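Floko woven baskets: frequently asked questions

Materials and construction

What are Floko baskets woven from?
The range is split between natural willow, split rattan and synthetic rattan. The synthetic strand is extruded polyethylene, coloured through its full thickness, so a scratch does not expose a different shade. The material is printed on the tag sewn to the inside of each basket before dispatch and is also given on the product page.

How is the rim made?
On the synthetic range the rim is a plait of many thin strands worked together after the side weave is closed off. The strand ends are tucked back under the first rows and heat-set.

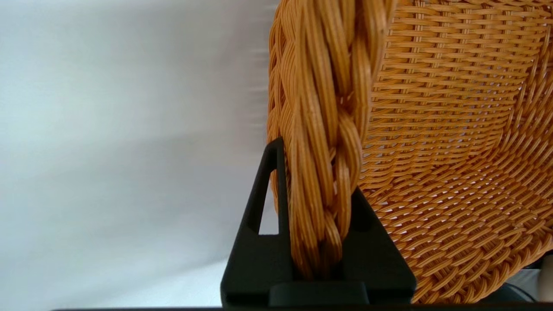
On willow baskets the rim is a plain rolled border, made while the rods are still damp. It will tighten slightly during the first months of use. This does not affect the stated outside dimensions, which are measured after drying.

Can the weave be repaired?
A single broken strand can be replaced. Damage to more than two neighbouring stakes is treated as structural and the basket will not be accepted for repair. Send enquiries to the Haverford workshop with the order number and a note of where the break is.

Do you make baskets to a given size?
Custom sizes are made at the Drilov weaving shed, where patterns are drawn up by Přemysl Malý. The minimum order is eight baskets of one size. State inside or outside dimensions – the difference depends on the weave and can be large enough to stop a basket fitting its shelf.

Use and placement

What surfaces are suitable?
Any flat, dry surface. Willow may leave a faint tannin mark on pale painted or unsealed tops if either is damp. Place a cloth or felt pad underneath for the first two weeks. Synthetic baskets do not mark.

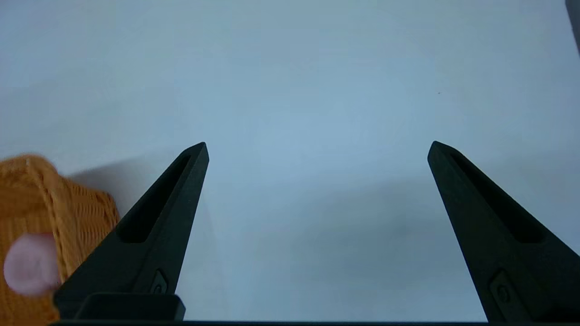 Cleaning and storage

How should a synthetic basket be cleaned?
Remove loose dust with a soft brush, working along the weave. Wipe with lukewarm water and a little washing-up liquid, rinse, and leave to drain upside down. Do not use a dishwasher or steam cleaner.

How should a willow or rattan basket be cleaned?
Use a dry brush only. Stains may be dabbed with a barely damp cloth. Dry at room temperature, away from radiators. 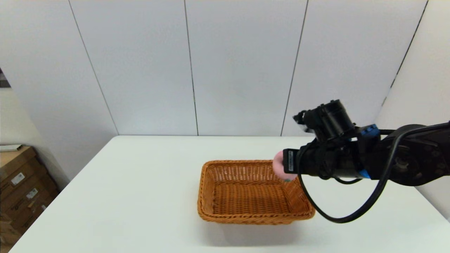
How long does a willow basket take to dry after wiping?
Allow a full day in a ventilated room before putting anything in it. Thick borders hold water longer than the sides.

Can baskets be stacked?
Models with sloped sides nest and may be stored empty, one inside another, with paper between them. Straight-sided models do not nest. Storing anything heavy on top of a basket will distort the rim.

Orders and returns

Where are orders sent from?
Stock items leave from Clallthorpe. Orders placed before 2 pm are packed the same day. Custom orders are sent direct from Drilov.

Can I return a basket?
Unused stock items can be returned with the tag attached. Custom sizes cannot be returned unless faulty.

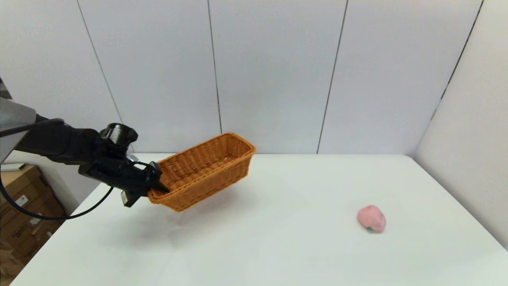
Rectangular basket, diagonal weave

Will the colour match an earlier purchase?
Synthetic colours are matched by batch and differences are small. Natural materials vary and no match is offered. The colour chart is revised each March, and discontinued shades are listed at the end of it.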